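Sorting Small Containers with a Wire Tray
Limthorpe Household Skills Centre - Guidance for Learners

Purpose of this guidance

Learners on the Home Organisation course are asked to sort the small containers in a kitchen before they put anything back into cupboards. Cups, tubs and pots without lids take up a good deal of room, and many are kept long after they have stopped being useful. The method set out in these pages uses a shallow wire tray as a holding place while each item is considered. It was revised in September by Beca Wogan and replaces the earlier sheet on drawer baskets.

Before you begin

Clear a table of everything that does not belong to the task. Wipe the surface and dry it fully. You will need:

one shallow wire tray
a clean tea towel
a roll of labels and a pen
a cardboard box for items leaving the house

Check the underside of the tray for rough wire ends. A tray that rocks should be pressed flat by hand or exchanged at the stores desk.

Step 1. Place the tray

Set the tray in the middle of the table with a long side facing you. Leave clear space at both ends, so that containers can be set down on either side as they are sorted. Learners who share a table should agree beforehand which end is for keeping.

Step 2. Handle one container at a time

Put a single container in the tray and decide on it before fetching the next. Frosted or milky plastic deserves a slow look, as fine cracks are harder to find in it than in clear plastic. Lift the piece from the top and keep it upright until it is clear of the wire. 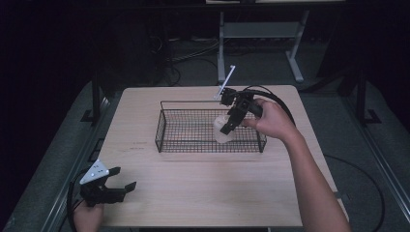 Step 3. Decide where it belongs

A container is kept if it is sound, clean and has been used within the past year. Stained pieces may be kept for the shed or workroom, and should be labelled accordingly. Cracked pieces go into the cardboard box. Tubs with a missing lid may be held back for one session only - after that they go into the box as well.

Step 4. Return the kept items

Stack like with like, widest at the bottom. Tall cups should stand no more than two high. Line the tray with the folded tea towel if it is to be used in a drawer, and place the smallest containers at the front.

Further help

Questions about the method should be put to Ekua Zakaria in the Ruddock Room. Replacement trays may be requested on form 482, and completed forms should be left in the tray by the door.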